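The Clollness Letter

The town of Clollness had one famous resident, and he had been dead for 129 years, and so he was easy to get along with. His name was Ojala. He had written a long poem about fog, and then he had walked into some.

Nuria Asfaw ran the Ojala House, two rooms and a gift shop. In a good July the gift shop sold tea towels with the first four lines of the poem on them. It had never sold the poem. There was a stack of it by the register, and people used it to lean on while they looked for their cards.

The letter came out of the wall during the work on the chimney. Toàn Bạch, who was doing the work, pulled a loose brick and found a folded paper behind it. He read it first, standing on the ladder, and then climbed down and asked Nuria if she wanted to sit.

"Is it bad?"

"It's about soup," he said.

It was. Over a page and a half, in the handwriting Nuria had dusted every morning for years, Ojala complained to his landlady about her soup. It was thin. It was gray. It tasted of the pot, and he had reason to think the pot had previously held a coat. At the bottom he wrote that he had looked into his bowl at supper and could not find the bottom, the spoon or any reason to go on living in Clollness, and that he had started writing some of this down in verse.

Nuria read it again. Then she went to the register, moved somebody's umbrella, and took a copy of the poem off the stack.

"O pale and boundless," it began. "O thou that clings."

"Oh no," said Nuria.

She called Halldóra Hjaltested, who had written the only book on Ojala and had been promising a second one ever since. Halldóra drove up the same afternoon in a car that smelled of dog. She put on her reading glasses, and then another pair over them.

"I gave eleven pages to 'thou that clings,'" she said. "I said it was God."

"Could it still be God?"

"There's a line here about barley."

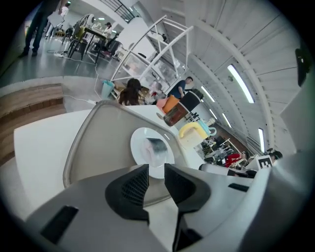 Who was the poem written for, then?

The landlady, whose name was Prundarix, and who by every account could not read.

Halldóra was for waiting. A letter could be a fake, she said, and ought to be looked at by people with a lab, slowly, ideally until she had retired. Toàn was for putting it in the window. He had never liked the poem, which he'd had to learn in fifth grade and could still say all the way through if someone stood on his foot.

Nuria was for lunch. They went across the road to the Sular, where Bezawit Adugna had been serving the Poet's Fog Chowder for nine dollars a bowl. It came with a card explaining that Ojala had loved the simple cooking of the town. Nuria had written the card.

"You're all very quiet," said Bezawit.

Toàn told her. He did the voice and everything. Bezawit listened with the ladle in her hand, and at the part about the coat she had to put it down.

"So he hated it," she said.

"He hated one woman's," said Halldóra.

"Prundarix was my husband's great-great-grandmother. It's her recipe." Bezawit looked into the pot for a while. "I add cream."

They ate it. It was fine. Halldóra had seconds, and wrote something on her napkin, and covered it with her arm when Nuria leaned over.

The trust that owned the house was mostly Hilkka Rautiainen, who lived in the city and answered letters in pencil. Nuria sent her a copy with a note asking what should be done, and spent two weeks not sleeping well. She pictured the sign coming down. She pictured the tea towels, of which there were still 3,000 in the back room, left over from a printing when somebody had been hopeful.

The reply was dated February 3, 2024, and was one line long. It said, "Is there room on the towels for the bit about the coat?"

There was, if you made the fog smaller. Toàn held the ruler.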